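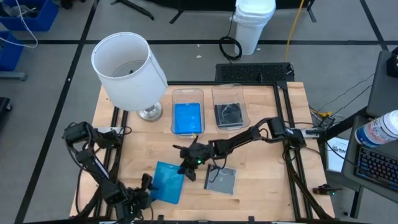

Okay, thread time, because three of you asked how I got the living room to stop feeling like a dentist's office after dark. Lamps! Lots of little lamps! I have opinions and the whole evening free.

Background: we moved to Lallton in August and the apartment has one big light in the middle of every ceiling. They're bright, they work, and I can't stand sitting under them. Everybody gets raccoon eyes and the corners go gray.

I took the evening class at the Windirier community center, the one Getachew Shiferaw teaches, and it was the best money I've spent on this place. He turned off the big light on the first night and never turned it back on.

His first question to all of us was "where do you sit?" I'd been planning lamps by where the outlets were. I went home and sat in every chair we own with a notebook, and my husband asked if I was all right.

So start there. Pick the seats you really use at night. For us it's the left end of the couch, the green chair, and the kitchen table (homework, bills, cereal at eleven). Each one gets its own light before you buy anything for "the room."

For reading, the bottom of the shade wants to be near your eye level when you're sitting down. Higher and you're staring up at a bare bulb, lower and you get a bright circle on the table and a dark book. Mine came out at 44 inches from the floor for the couch. Yours will be different, so measure yourself!

You can cheat the height. I have a short lamp standing on two atlases and it's perfect there. I'm never moving those atlases.

SHADES. I could do a whole separate thread on shades.

A pale fabric shade glows all over, so it lights the wall and the person next to it. A dark or metal one sends light up and down and leaves the middle moody. I love both! But if a room only has one lamp, go pale.

Also the shape matters more than I thought. A straight drum throws a wide patch on the ceiling. A steep cone throws a small one up top and a big pool below, and that's lovely beside a chair.

If your shade always sits crooked, take it off and look at the wire part that holds it. Mine had been bent in the move and I fixed it by hand in a minute, after months of nudging the shade every time I walked past. (Unplug first, let the bulb cool.)

Dust them, too. I ran a lint roller over the bedroom shade and it got noticeably brighter. I was so pleased that I did my mother's the next weekend.

Bulbs. The box has two things you care about: how bright, and how warm. Brightness is lumens. Warmth is usually written in words somewhere on the front, soft white, warm white, daylight and so on.

I buy the warmest one on the shelf for anywhere people sit down. Daylight bulbs went into the closet and over the laundry, where I need to tell navy from black.

The mistake I made: nearly 1,000 lumens in a tiny bedside lamp. It was like being questioned by the police. Swapped it for a much dimmer one and now I fall asleep on page two like a normal person.

And please check the sticker inside the socket for the maximum wattage. Old lamps especially. Getachew made the whole class read ours out loud one by one and I think about it every time I change a bulb.

Where to buy, since this always comes up: secondhand. Fenden (the big thrift place behind the bus station) has a wall of lamps in the back and the prices are silly. My favorite one in the house was 12 dollars, including a hideous shade that I replaced.

Take a bulb with you so you can test it, and ask to use the outlet by the register. They're used to me now.

Look at the cord before you fall in love. Stiff, cracked, or sticky cord means it needs rewiring. That's a fine project if someone shows you how, and a fine thing to pay for if you'd prefer not to learn. I paid the first time and watched closely.

Fancy exception: I did buy one new lamp, the small one from Lūse, with birthday money. 64 dollars, more than I've ever spent on a thing that small, and it makes the hallway look like a little hotel. Zero regrets!!

Placement trick that made me gasp out loud: put a lamp in the corner farthest from the door. The room looks bigger immediately. Your eye goes all the way back.

Another one. Put a lamp in front of a window at night with the curtains open and you see it twice, once on the table and once in the glass. In winter that's the coziest thing in the world.

And a lamp in the kitchen! On the counter! Well away from the sink, obviously. We turn off the overheads once the dishes are done and it changes the mood of the whole place. The kids come in and talk to us, which never used to happen.

Switches: if you have to crawl behind the couch to turn a lamp on, you won't. I put ours on plugs with a little foot switch and now I do the rounds every evening, click, click, click. My favorite part of the day.

Timers are great too. The hallway one comes on by itself at dusk, so I come home from work to a lit window. I grew up in a house where somebody always left one on for whoever was late, and I think that's where all of this comes from.

Renters: every single thing in this thread goes with you when you leave. I didn't drill a hole.

Things I haven't figured out yet: the bathroom, the stairwell, and how to get nice light on a piano without glare on the sheet music. If you play, please tell me what you do, my sister is asking.

Somebody already replied asking about candles. Love them, own too many, can't read by them. They're for dinner.

And for the person with the very long skinny living room: two lamps at different heights, one at each end, and something low in the middle. Try it with what you've got before you go shopping. Carry them in from other rooms and leave them there for a couple of nights.

Send me your corners! Before and after, please, and tell me which chair is yours. I'm going to go click everything on now.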